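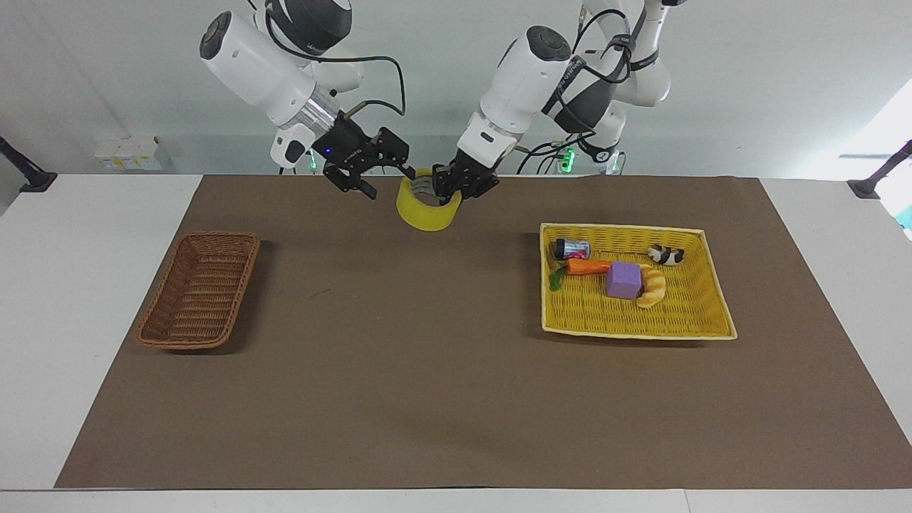 Brown covering over a tabletop.

Gamivum 3931 table paper and bench dispenser
Reviewed by Tincuța Ursu

Paper is the cheapest protection you can put on a worktop and the easiest to get wrong. Too thin and it tears at the first dragged box; too stiff and it keeps the curl of the roll all day. The Gamivum 3931 is a steel dispenser supplied with one roll of plain brown paper, 800 mm wide. I have used it since March for gluing, light painting and sorting parts.

Assembly takes two brackets, a spindle and four bolts. The instructions from Flunisitz, who distribute it, show the spindle the wrong way round, so the end with the groove should go to the left. The brackets clamp to any top with a square edge. A rounded edge lets them creep, and I had to pack mine with a strip of card.

The paper is smooth on one side and slightly rough on the other. Water-based glue stays on the rough side long enough to be wiped off. Thin oil goes straight through either side. Pencil marks show well and rub out badly. Curl is moderate on the outer part of the roll and gets worse near the core, where a sheet needs weighting at the corners for an hour or so.
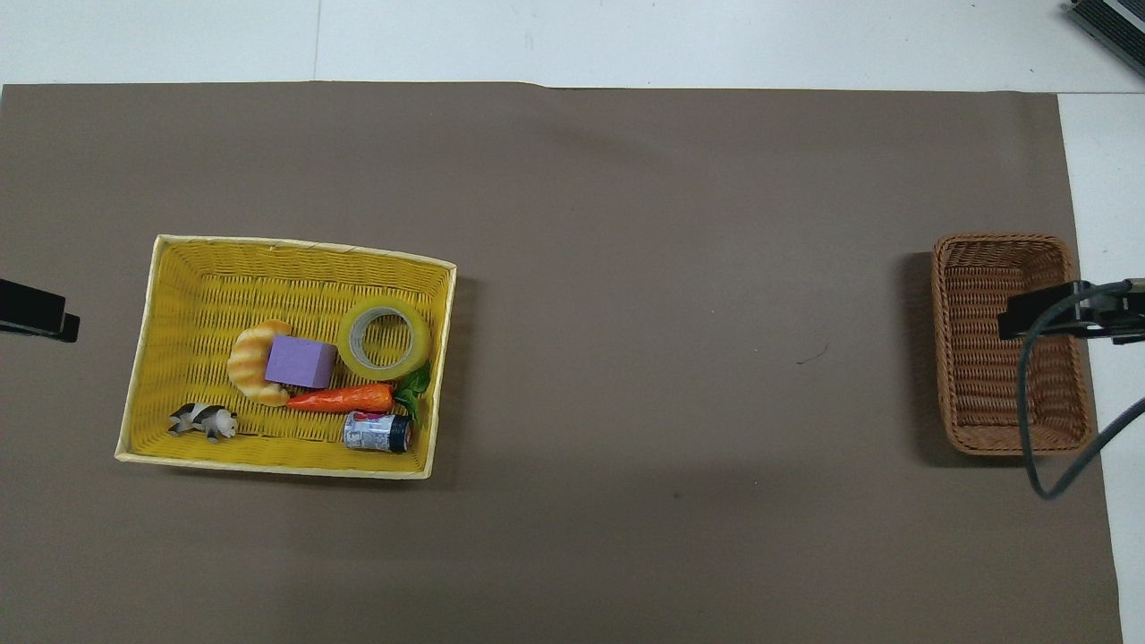
2 min read

Width is the main thing to check before buying. On a deep table one sheet will not reach both sides. In the photo with the yellow woven basket, the paper stops short on the right and leaves a strip of white top showing. That does no harm when sorting. For paint I lay a second sheet with a hand's width of overlap and tape the join underneath.

The cutter is the weak part. It is a plain serrated bar with no spring, and the paper wanders unless pulled down evenly with both hands. My cuts are rarely square. The Okano dispenser has a sliding blade and cuts far better, but its spindle takes only narrow rolls. The Sutherland model takes the full width and has no cutter at all.

Dwight Marchand, who tested the same unit on a packing bench, found that the spindle squeaked after a few weeks. Mine does too. A smear of candle wax on each end stops it for a while.

Spare rolls fit without tools. The end caps are a tight push fit and may need a mallet.

Good for: gluing, sorting, packing
Less good for: oil, anything needing a square cut
Rating: three and a half out of five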